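搜索本版 请输入关键词 高级搜索

[求助] 双臂台子搭完了，线和夹爪的问题请教

Koletti
楼主
在合租的工作间里搭双臂桌面台，断断续续弄了3个月，现在两条臂都能跑遥操作。架子是铝型材，背后和两侧挂黑布，主要是为了压掉隔壁工位的反光。目前的任务是在桌上收拾日用品，把杯子、碗、小桶这类东西挪到指定位置。

遇到两个问题。一是腕部相机的线，手腕转到接近极限的时候线会绷住，图像偶尔断一下。二是夹爪抓薄的东西老是打滑，厚的没事。
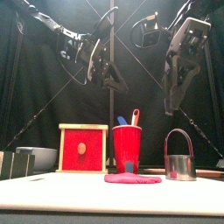 线我试过两种走法。一种是贴着连杆用扎带固定，转大角度不够长；另一种是留一个松弯，够长了，但是会扫到高一点的物体。夹爪指尖贴过硅胶片，跑一个下午边缘就翘。有没有人做过类似的，说说你们怎么处理的。

Skamico
2楼
线留松弯是对的，问题在固定点。固定点往上挪一节，弯就留在肘那边，手腕附近只剩一小段。另外换细一点的高柔线，普通USB线弯多了里面会断，外皮看不出来。

指尖别用片，用热缩管套，或者打印TPU的指套。胶粘的都撑不久。

Sitthichai
3楼
不同意楼上换线的说法。断图像不一定是线，先看供电。我那套也是一转就掉，换了4根线都没用，最后换成带外接电源的集线器才好。楼主的相机是不是和别的东西共用一个口？

Koletti
楼主
回3楼，是共用的，两个腕部相机加一个顶上的都在一个集线器上，没有外接电源。晚上拆开试。

Skamico
4楼
他说的是手腕转到极限才断，供电问题不会挑角度。

Sitthichai
5楼
会。电机在那个位置电流大，电源又是同一路的话，电压就往下掉。让他测一下就知道了，不用争。

Katico
6楼
说点别的，标定。双臂台子最容易出的毛病是两条臂的基座坐标没对准，单臂都正常，一合作就差几毫米。我现在每次开工前先让两个夹爪到桌子中间碰同一个点，误差超了就不录数据。楼主可以在白板中间放那个粉色圆片当靶，左右夹爪都往它上方靠，偏多少一眼能看见。圆片本身是扁的，顺便也能试你说的薄件打滑。

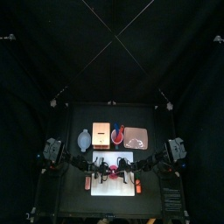

基座固定也要查。我之前用夹具夹在桌沿上，录了100条以后发现左臂歪了，前面的数据全得重新筛。后来改成打孔上螺丝，再没动过。夹具拿来夹架子可以，楼主挂布的架子上左右两边那种浅色金属夹就够用，布又不受力，臂的底座最好别省这几个孔。

Koletti
楼主
底座是螺丝上的，不过没加防松垫，周末补上。碰点标定这个我抄了，之前都是拿尺子量。

Skamico
7楼
碰点只能看一个位置准不准，角度有偏差看不出来。至少取桌面上几个点，离得远一些。

Katico
8楼
对，我写简单了。中间一个，四个角再各来一个，花不了多少时间。

Koletti
楼主
汇报一下。集线器换成带电源的，断图像少了很多，但右手转到底还是会断。又按2楼的办法把固定点往上挪了一节，跑了13遍没再断。所以两边说的可能都有份。TPU指套在打印，95A的，打完再说。

Sitthichai
9楼
95A偏硬，抓薄件用85A，打慢一点。

Skamico
10楼
85A一般挤出机喂料容易堵，先试95A，表面加横纹。

读者评论

游客：请问黑布是什么料子？我用的绒布，掉毛掉得厉害。

螺丝刀在哪：收藏了，我的单臂也是转到头就断图，先去查集线器。

游客：指套的模型文件能不能放出来？

Koletti 回复：等试过能用再放，现在这版尺寸还紧。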